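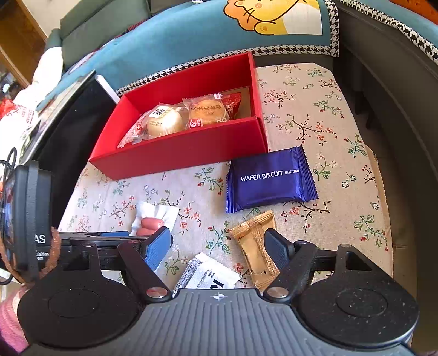

Home Snacks Books Say hello
2 min read

So the snack box for Pei-shan is finally under way! I've had the red gift box sitting on the flowery tablecloth since breakfast and keep swapping things about. The round white bun has to go in (her favourite), and I do love a wafer biscuit, though I may have to keep those back for myself. Helge wants up to five sweet things and the rest savoury. 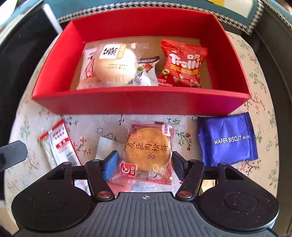 Do you put the soft things in first? Last, if you can, so the sweets don't squash them.

Contact | © Afia Atinga | Back to top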